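Proceedings > Papers > Section 4
Contents Previous section Next section References

4. Folding at home: what the machines can manage so far

We come now to the chore that took up most of our time, and that most of our friends and relatives asked about as soon as they heard what we were up to. Laundry has a way of doing that. People will listen politely to a talk about grasp planning, but say the word folding and they lean forward and want to know when they can have one (the two of us feel much the same, if we are being candid about our own laundry rooms).

The Comano collection, which we introduced in Section 3, holds 2723 short demonstrations of cloth handling recorded in lived-in homes. We were keen from the start that the homes should stay as they were. A laboratory table with a plain backdrop is a lovely place to get a good number for a paper, but it has little to say about the living room where the folding is going to happen, with its curtains and cushions and late afternoon light coming in sideways. All of the demonstrations were made with hand-held grippers, and the policy we call Brinov was trained on them without any extra labelling of the garments.

Striped knits deserve a few words of their own. They have been a favourite of ours because the stripes bend where the cloth bends, so a model has something to follow across a fold that would be almost invisible on a plain grey jumper. They are also soft, and soft cloth forgives very little. If the fingers come in too high they close on air, and if they come in too low they press the layers together and pick up more than was wanted. Figure 4 gives two moments of handling, one with the fingers apart and the cloth lying between and behind them, and one with a fold held.

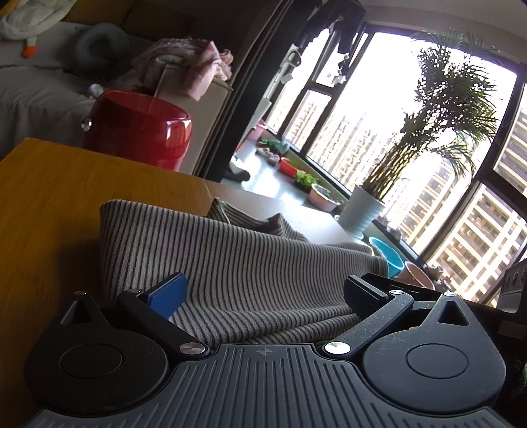

Lò, reading a draft of this section, objected that we were making far too much of the grasp, and that any parent with a full basket could tell us the picking up is the easy bit and it's the putting down that goes wrong. We have thought about that remark a good deal and have come to agree with most of it. In our own trials the grasp was the part that improved fastest as demonstrations were added, and the release hardly improved at all. A sleeve would be carried neatly to where it belonged and then dragged back out of place as the fingers opened, and Brinov would carry on to the next step as though all was well.

The trials themselves were modest. We ran Brinov on a bench-top arm at our Grolmont site, and gave it 90 attempts at a simple three-step fold, with the garment dropped on the table in a different heap each time. We counted an attempt as good if a person would have been willing to put the result in a drawer, a standard we settled on after a long and rather enjoyable argument over coffee. Only 7 attempts met it from start to finish without anyone stepping in. The first grasp, taken alone, did very much better than that, and so the trouble clearly gathers further along, as small errors pile up and there is no habit of going back to smooth things over.

A person folding at the kitchen table smooths constantly. We hadn't noticed how much until we watched the demonstrations back at half speed: a pat here, a tug at the hem there, a pinch taken and let go and taken again a little to one side.

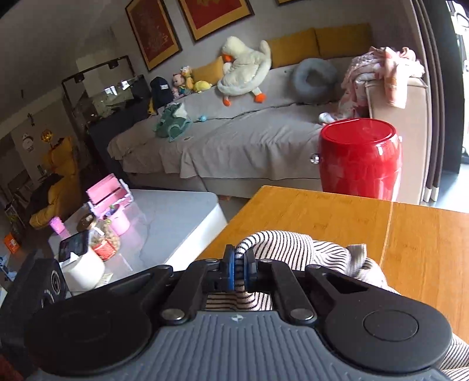
Figure 4. Handling a striped garment with a hand-held gripper. First picture: fingers apart. Second picture: fingers closed on a pinched fold.

Could a household machine take over the folding today? For a stack of flat towels, perhaps, with a patient owner close by, but a mixed basket of family clothes is still well out of reach.

We would add one practical caution for groups planning similar work. It is tempting to trim the fidgety moments out of the recordings, as they look like hesitation and make each demonstration longer. Our first version of Brinov was trained on trimmed recordings, and it was brisk and confident and left nearly everything in a lump. Putting the pats and tugs back in gave us a slower policy with better manners. It still doesn't know when a fold has gone wrong, and the retry behaviour described in Section 5 is our first attempt at teaching it to look before it moves on.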